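August 13, 2023

Woke at five to the sound of the dehumidifier shutting itself off, which it does when the tank is full, and which I have come to hear in my sleep the way other people hear a baby. Carried the tank upstairs, poured it on the tomatoes, went back to bed, did not sleep. The tomatoes are the only members of this household doing well out of the basement.

Clyde Brannigan came at eight to look at the wall again. He has now looked at it on three occasions and each time he puts his palm flat against the block and stands there like a man taking an oath. Today's opinion is that the water isn't coming through the wall, it's coming under it, and that the crack we paid to have filled last November was a perfectly good crack that had nothing to do with anything. I asked what he'd do if it were his house. He said he lives in an apartment.

His estimate is $1,232 for the trench along the north side and the pipe, gravel included, sod not included. I asked about the sod. He said the sod would be dead by then anyway. I wrote the number on the back of the water bill and put it under the sugar bowl with the other numbers.

Made eggs. Burned one.

Spent the late morning going through the boxes from the bottom shelf, the ones marked KEEP in my handwriting from two apartments ago. I had a great deal of confidence in that marker. Inside: the manual for a Uvetti bread machine I gave away, one ski glove, my notes from the Clodell training (two days in a hotel, I remember only the muffins), and a stack of Mother's sheet music gone wavy along the bottom edge. The music I laid out on the dining table under dictionaries. The Clodell notes I put in the recycling with what I would call dignity.

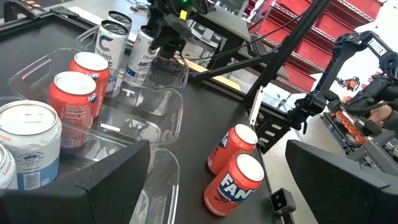 There was also a box of letters, and that slowed me down considerably. I'd forgotten that Valter Vieira used to write real ones, back when he was living over the laundromat on Drumwood Avenue and had opinions about everything. Four pages on why I should not buy a car. He was right about the car. Another one, undated, asks for the return of a casserole dish, and I went straight to the kitchen cabinet and there it was, second shelf, blue lid. I have moved that dish twice. I have served him dinner out of it.

Called him to confess. He said he'd written off the dish but would like it noted that he'd been right about the car. We talked for most of an hour, mainly about his knee, and then about whether it's sad or sensible to throw out letters. He is for throwing them out. I said I'd think about it, and put them in a new box, and wrote KEEP on it. Same marker, I believe.

Lunch was crackers standing up.

In the afternoon I drove to Nikolaidis for shelving, the metal kind that stands off the floor, having finally understood why people buy it. There were 17 kinds and I am sorry to report that I read the card on every one. Came home with the second cheapest. The instructions have no words in them, only a round-headed man who is happy on every page, and by page six I disliked him very much. Two of the braces are on backward. It stands up. It leans a little toward the furnace, as if listening.

Got all the dry boxes off the floor by suppertime and felt much better than the work deserved. Then I noticed the dampness has moved over to the foot of the stairs, where it has never been before. I drew a line around it in chalk, as Clyde told me to, and wrote 9 p.m. beside it. It looks like a very small crime.

Things to do tomorrow: call Clyde and say yes to the trench, ask again about the sod. Buy chalk. Return dish. Find out what $271 on the card is, it says only "services" and I can't think who has been serving me.

No rain in the forecast until the end of the week. Emptied the tank again before bed, three quarters full. Watered the beans this time so the tomatoes don't get ideas.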